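February, Fonel bench, hand-held pair

Left gripper has been closing late since the cable was swapped. Trigger goes full travel, jaws stop short, then catch up. Right one fine. Both on the same firmware from Imen, so looked at the mechanical side first.

Took the left handle apart. Return spring seated properly, no debris. Jaw slide had dried grease at the back end of travel. Cleaned with isopropyl, regreased with the thin stuff (the Saraç tub, not the thick one in the drawer, that one drags when the room is cold). Slide now moves freely by hand over the whole stroke.

Still late after reassembly, though less. Plugged the left unit into the right-hand port and the lag went away. Plugged the right unit into the left-hand port and got the lag there. So port or hub, and the grease was a side issue. Hub log shows the left port dropping packets, up to 450 in one session. Moved the left cable to port 6 and logged again: 2 dropped. Leaving it there. Old port taped over until the hub has been opened.

Strain relief: left cable had been pulling on the connector whenever the handle was turned palm up. Gave it a longer loop at the table edge. Right cable runs along the forearm, which is tolerable, but it needs a strap.

Zeroed both after the move. Order matters: jaws fully closed, hold, zero, then open. Zeroing with the jaws open gives an offset that looks plausible and is wrong. Closed reading on the left was 79 counts out before, nil after.

Check piece is the gold-coloured coin in the steel pan. Flat, thin, and the shiny walls give the tracking something to complain about. The Brostomora block is too easy, the jaws take it even with a bad zero.

To do: open hub, look at solder on the old left port. Strap for right cable. Check screws on both white top plates, left one had a little play. Label the grease tubs. Repeat the coin check with the room lights dimmed, starting with the left gripper, and note the dropped packets per port next to each run.
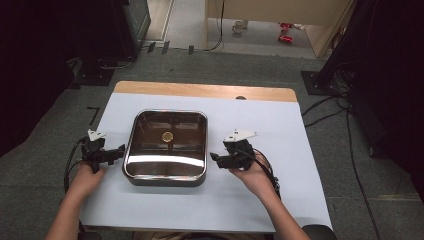
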